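# The Footprint

Two lines of blue tape, crossing on grey.
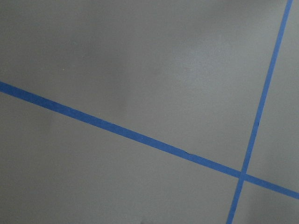
Miyuki Uchida had specified the crossing as the origin. All distances in the equipment plan were measured from it, and the plan ran to 84 line items, of which she had so far been permitted to keep 3.

Sota Higuchi stood on the far side of the tape with the Pollock quote folded into his back pocket.

"They've revised it," he said. "The arm is the same price. The base plate is now separate."

"How much separate?"

"Two thousand, nine hundred and eighty-seven dollars."

She wrote $2,987 on her clipboard, under Mounting, and drew a box around it. The Ekov quote had included the plate but not the controller cable. Vidico had included both and left out commissioning, which was listed on a second sheet as "to be advised."

"Can we make the plate ourselves?"

"We can cut it. We can't certify it. If the plate isn't theirs, the warranty on the first joint is void."

"Who wrote that clause?"

"Someone who sells plates."

She crouched and put the end of the tape measure on the crossing. The long line had a crease in it, a short way back from the junction, and she pressed it with her thumb. It stayed creased. She ran the measure out to where the guard fence would go and read it twice.

"One ninety-four," she said.

"Centimetres?"

"Centimetres. The Pollock needs two hundred and ten with the gripper extended."

Sota took the quote out and unfolded it against his knee. The reach diagram was on page four, a circle with a smaller circle inside it. He had looked at it many times and had been reading the smaller circle.

"That's the arm without tooling," he said.

"Yes."

"So it doesn't fit."

"It fits if it never picks anything up."

He considered the grey surface for a while. At Jidoren, where he had worked before, they would have moved the fence and amended the drawing afterward. The fence here was a capital item, approved the previous September under a separate budget code. Moving it would require a variance, and a variance above the threshold went to head office, where it would sit beside the request for the cable.

"What about shifting the origin?" he asked.

"By sixteen?"

"Plus clearance. Call it twenty."

Miyuki checked the services drawing. Shifting the origin by twenty put the base over the conduit run. She turned the drawing around so he could see, and he nodded and gave it back.

"Ekov's shorter," she said.

"Ekov's slower."

"By how much, per cycle?"

He told her. She did the sum in the margin, multiplied it by the shift, then by the year, and compared it with what the business case had promised. The payback period moved out by five months. It was still inside the limit, though not by a margin she would have chosen.

"Then it's Ekov, with the cable as an extra," she said. "I'll put the plate saving against it."

"They'll ask why we changed supplier."

"I'll attach the measurement."

He crossed out Pollock on his copy and initialled the line. She let the measure run back into its case, then took the roll of blue tape from her pocket and checked how much was left on it. The new base would be smaller. It could keep the same origin.

"Do you want to mark the corners now?" Sota asked.

"After they confirm the bolt pattern," she said, and entered the tape under Consumables.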